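Kart stuff, garage notes for June

Quick ones before I forget. Most of these I learned the slow way, a couple came from Mervin Marchand at the Bralent track.

Chain. Clean it after every session, not every weekend. Old toothbrush, parafin, wipe, let it sit, then lube. Lube it at night so it has time to creep in. If you lube right before you go out it all ends up on your back.

Sprockets – lay a straightedge across front and rear. If you can see daylight, fix it. Don't just look down the chain and say good enough. I did that at Savo and threw one in 9 laps.

Tire pressures. Same gauge every time. Cheap one is fine as long as it's always the same cheap one. Write the cold number on masking tape and stick it on the tray. Set them in the shade.

Getting tires on the rim: dish soap and water, spray bottle. Bead clips if you have them. Don't use a screwdriver, you'll nick the bead and chase a slow leak all day.

Seat bolts. Check all of them. Then check them again after the first two runs, new seats settle. Big washers on both sides of the fiberglass.

Brake pads: measure, don't guess. Write it down. Mix up the inner and outer and you're starting over so mark the backs with a paint pen.

Gearing notes go in a paper notebook. I lost a whole season when my phone died. One line per run, track, front, rear, top revs, what it felt like. Page 114 of mine is the only reason I wasn't lost at Nasrallah last year.

Carb – fuel out of it if it's going to sit more than a couple weeks. Caps on the lines. Rag in the airbox, bright color, so you see it before you start up.

Greasy hands: sugar and dish soap. Works as well as the orange tub.

Wheel nuts in a magnetic dish. Spares in a jar with the lid on. I keep two spare plugs in there too, wrapped in a bit of foam so they dont rattle.

Axle bearing grub screws next time, if I get back from Furkora in one piece. 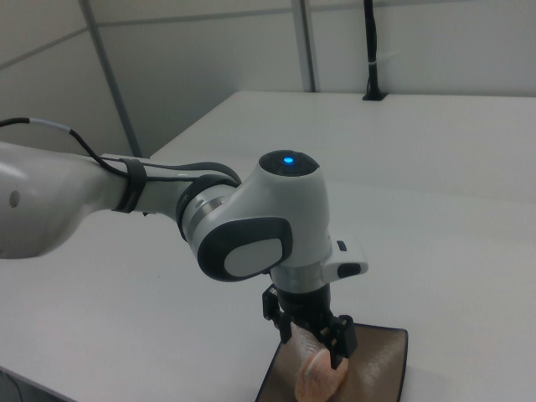 White arm with its black gripper above a brown pad, cable strapped along the top.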